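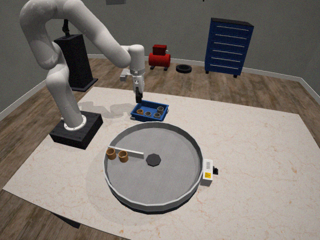

Cream worktop with pinkish-orange veins.

Weler Stone Tops – Common Questions

Do I need to seal a natural stone top?
Most marble and limestone, yes. We seal every top once before it leaves the Toledo shop. After that, plan on doing it again each February or whenever water stops beading on the surface.

How do I clean it day to day?
Warm water, a drop of dish soap, a soft cloth. Dry it afterward. Do not use vinegar, lemon or bathroom cleaners on marble, as they leave dull spots that have to be polished out.

Can I choose where the veins fall?
Within limits. Come in and mark up your slab with Gilmar Pimentel before cutting. Once the layout is signed, we can't move it.

Are color flecks a defect?
No. Flecks and small changes in tone are part of the stone and are not covered under returns. Cracks are – send us a photo within 7 days of delivery.

How long does an order take?
Five weeks from the signed layout. Saltar finish adds two more.

What is Saltar finish?
Our name for a brushed surface. It hides fingerprints better than polish but holds on to grease a little more.

Can I put hot pans on it?
Use a trivet. Stone usually handles heat, but the sealer doesn't, and neither do the seams.

Do you take away the old top?
Yes, if it is laminate or wood. For tile, ask first. Sinks must be disconnected before the crew arrives.

Who do I call about a repair?
Adalberto Sales handles chips and seams. Have your order number ready. Tops bought through the Prultell showroom are repaired by us as well.

Last updated Nov 27, 2022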